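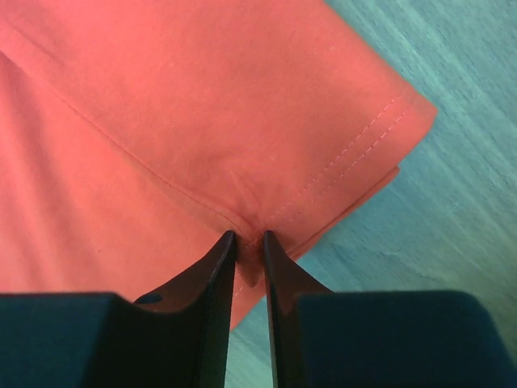 The Wola Shirt

Item 1796
Maker: Pidstead
Sizes: XS to XXL
Color: Wola red-orange (also in slate and oat)
Fabric: cotton, mid weight
Shipping: from the shop in Ullthorpe

I've been selling this shirt for three years now and I still get a bit giddy when the new box comes in. It's a plain cotton shirt with a straight hem, the kind you throw on to paint a fence or go out for noodles, and it's the thing I reach for on most mornings when I can't be bothered to think about clothes (so, most mornings). I own four. Two are my good ones and two live in the garden shed.

The bright one is our best seller by a mile. On the tag it's called Wola, same as the shirt, and people who write to me call it coral, salmon, orange, tomato and once "that traffic cone color." They're all sort of right! It leans pink in some light and goes properly orange in other light, and how it looks will depend on your screen and your windows. If you want something quieter, get the slate.

What I like about it

The hem, first of all. Pidstead runs two rows of topstitching along it, close together, in thread that's a touch lighter than the cloth. I'm a hem person. I turn shirts inside out in stores, which embarrasses my family, and a single wobbly row of stitching is the fastest way to get me to put something back on the rack. The double row gives the edge a little weight so the shirt hangs instead of floating off your hips, and it stays pretty flat after washing if you give it a tug while it's damp.

The cloth has a smooth, matte feel. No shine, no slipperiness. It does crease — it's cotton, it's going to crease — but the creases are the soft kind and I don't iron mine. My friend Su-bin Yook irons hers, collar and all, and looks like she has a job at a bank. Mine looks like I slept in the car. We're both happy.

It's cut roomy through the shoulders. You can reach up to a high shelf without the whole thing riding up to your ribs, and there's space for a T-shirt or a thin sweater underneath once December comes.

Sizing

I get more mail about this than anything else, so please read it before you order!

Go by a shirt you already like. Lay it flat, button it up, measure straight across from armpit to armpit, and double the number. Then look at the size card on the order page and pick the one that's closest. If you land between two sizes, I'd go down, unless you plan to wear it as a jacket over other things.

Length is on the long side. I'm short and it covers my back pockets. Tall customers tell me it hits them at the belt or just under, and a couple of them have asked for an extra-long version. I passed that on to Pidstead and they said maybe, in the tone people use when they mean no.

Sleeves can be rolled twice and they stay put. Roll them three times and they get bulky at the elbow.

How I check them before they go out

Every shirt gets unfolded on the table and looked over before I pack it. I start at the hem and work up. I'm looking for skipped stitches, loose threads, a corner that hasn't been turned in properly, that sort of thing. Then the side seams, then the cuffs, then I do up every button and undo them again, which is dull but I've found two bad buttonholes that way this year and I'd sooner find them than have you find them.

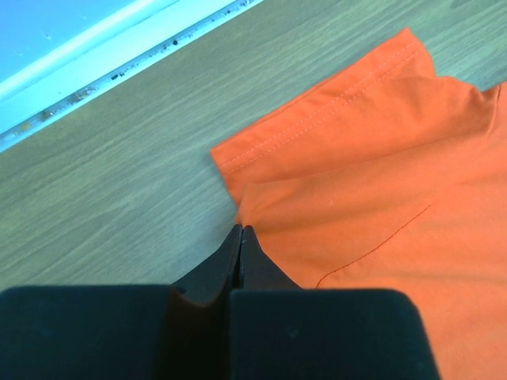
The hem and its double row of topstitching, in matching thread.

If I find a loose thread I snip it. If I find anything worse, the shirt goes in the seconds bin, and you can ask me about seconds any time (they're cheaper and the problem is usually tiny). There's no separate page for them. Just put "seconds" in the subject line of your email with your size and I'll go have a dig.

Washing

Cold or warm, with colors like it. Please, please wash the bright one on its own the first couple of times, or with old towels you don't care about. I did a load with a white pillowcase when I got my very first one and I still have a peach pillowcase.

Turn it inside out if you want the color to last. Line dry if you can. A low tumble is fine, but take it out while it's still a bit damp and shake it hard, then smooth the hem with your hands on a flat surface. Skip the bleach and go easy on fabric softener.

Mine have faded slowly, mostly across the shoulders from the sun, and I like them better for it. The slate one barely changed.

The one thing people grumble about

The collar is stiff for the first few wears. It softens. If it's bugging you, wash the shirt twice before you wear it and bend the collar back and forth a few times while you're watching TV.

And there's no chest pocket! I know. I miss it too, I used to keep a pencil there. Pidstead did a version with a pocket a while back under the name Um, and I sold every one I had, and then they stopped making it. If you've got an Um in good shape and you're tired of it, write to me, I have a list of people who'd love to hear from you.

Ordering

Add your size and color on the order page, or email me if you'd prefer to do it that way. Orders in by noon go out the same afternoon when I'm in the shop. They're packed folded, in paper, with the spare button in a little envelope taped to the inside — check for it before you throw the paper away.

Exchanges are easy. Try it on over whatever you'd normally wear, leave the tag on while you decide, and if it's wrong send it back and tell me what was off about it. "Too big in the arms" helps me a lot more than "didn't fit."

Local folks can come by the shop and try one on. I keep one of each size on the rail by the door, and if the bright one is missing from the rail it's probably because I'm wearing it.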